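News > Workshop Notes > Safety and Faults

What we learned from the gripper pads in May

Several members asked me what happened with the hand-held grippers at Metholm, so I write it down once for everybody. It was a small fault and only one finger was hurt, a little. Still, I think it is useful to know how it started.

The work is fruit sorting on a table. The person holds a gripper, takes a fruit, puts it on a plate, and the positions are saved for teaching the arm later. We use grapes, citrus and other round fruit, because they roll and they have different skins. In May we had 540 recorded picks, and until then the only complaints were about tired wrists.

Then a grape was crushed. The operator said he pressed as always. After this the same gripper crushed two more, and on the next pick it did not open when he released the handle. He tried to free it with his other hand, and when the linkage let go, it pinched the skin of his finger between the two long arms. He got a plaster and a cup of coffee and was back in the afternoon, but we stopped all recording.

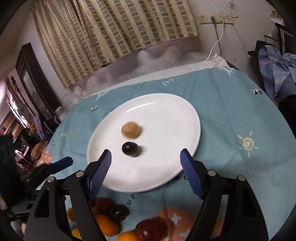 Dirk Willems from Boersma took the tool apart the same evening. He found that one of the pivot pins had moved sideways in its hole. With the fingers wide open you feel nothing wrong. Only when they come near to each other does the pin rub on the arm, and then the person presses harder without noticing it. When the friction gives up, all this extra force goes into the fruit at once.

The reason was a retaining clip from a new bag. The clips came through Brotis and they were for a pin with a slightly deeper groove. They go on with a nice click, so whoever mounts them believes it is good. Of 189 clips that we checked, 92 were from the wrong size. I had signed for the delivery myself and I compared the label only, not the part.

We also made a mistake with the data. The picks before the first crushed grape looked normal, so we wanted to keep them. Dirk compared the closing curves and the friction was already visible in many of them. We have put them aside until Cesuteck can look at the curves too.

From now on please do the following:

Move each pin with your fingernail before you start. It should turn, but it should not slide.

Close the gripper slowly 3 times with nothing in it, and listen.

If it sticks, put it down on the table. Do not pull on the arms, also not "only a little."

Write crushed fruit in the log, even a single grape. We did not do this, and so we lost almost a full day.

The correct clips are in the drawer under the spare pads. If you have an older gripper at home from the spring loan, bring it in and we will change the clips while you wait.

14 shares | 6 comments

Related items
Charging the batteries overnight: new rule
How to clean the blue pads without solvent
Spring loan of tools, return list
Cesuteck visit: what to prepare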